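[Flallness-users] Re: gripper fingers drifting / tag plates, what we do at Mirnville
13 Jul 2019

Sorry for slow answer, been heads down on the bench all week. Pan and beans set-up as it stands:

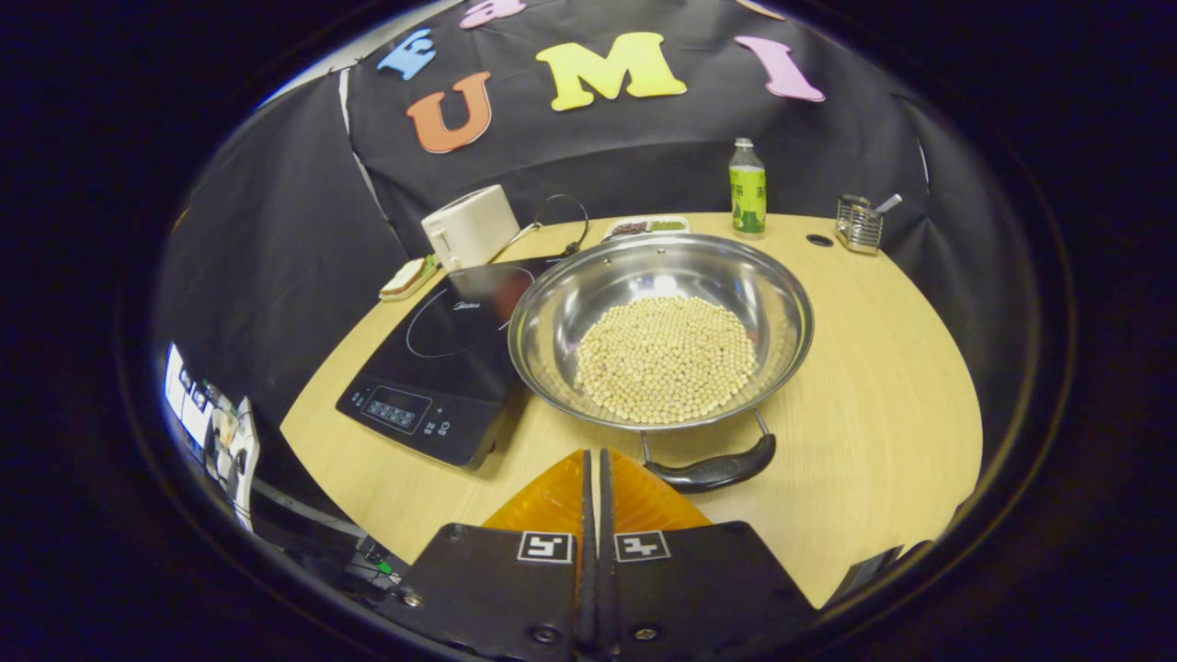
Malathi Arumugam wrote:

> Our hand-held unit has started giving different opening widths
> for the same grip. Zeroed it in February, was fine for weeks, now
> the closed reading wanders by a couple of mm from one session to
> the next. Have swapped the finger strips, no change. Recalibrated
> twice, no change. Before I strip the whole slide down, has anyone
> seen the tag plates themselves move? Also how often do you lot
> check yours? The Flallness notes say every 2000 cycles which
> seems a lot to me.
>
> Malathi

Yes, seen it, and I would look at the plates before anything else. Don't strip the slide yet, it's a pig to get back together.

On ours it was the screws on the plates. They look tight. They are not tight. Put a driver on each one, and while you're there push the plate sideways with a thumbnail. If it shifts at all that's your wander, the width is worked out from the two markers so any slop on either side goes straight into the number.

What I do now, in order:

Fingers fully closed, read the width. Open, close, read again. 5 times. If they all agree leave it alone and go and have lunch.

If they don't, screws out one plate at a time, never both. Clean the seat with a dry cloth. We had a crumb of old threadlock under one corner and it was rocking on that, took me most of a morning to find. Screws back in by hand till they touch, then nip up a bit each side alternately. Do not lean on them, I stripped one on the Amin unit doing that and had to wait for a replacement body.

Wipe the marker faces. Soft cloth, no solvent. The white goes yellowy and greasy round the edges from handling and then detection gets flaky at an angle, which looks exactly like a loose plate in the logs. Cost me a day that.

Then the orange shield. Check it isn't touching the fingers at full open. Ours had crept back on its mounting and was nudging one finger on the way out, you only feel it if you go slowly. Bit of slack and reseat it.

Re-zero last, not first. I suspect this is why your two recalibrations did nothing, you were zeroing onto a loose plate.

As to how often: 2000 is far too long for us. We check every 200 and log it in the same sheet as the strip changes. The last one went out at 867 with no check because I was away, and the whole tail end of that batch had to be binned. Vutovwood said they'd had teh same and they've gone to checking at the start of each day whatever the count, might be simpler for you if there's more than one person using it.

One other thing, shiny stuff. If you're testing over a steel pan like us watch the highlights when you read the width, a bad reflection can knock a marker out for a moment and you get a spike. Spike is not drift. If the number jumps and comes straight back, move the lamp before you touch a screw.

Not got the screw size to hand, will look on Monday. Can someone at Vutovwood confirm wether the newer plates use the longer ones? I've got both in the drawer, and no lables on either bag.

R.

_______________________________________________
Flallness-users mailing list
To unsubscribe, send a blank message with "unsubscribe" in the subject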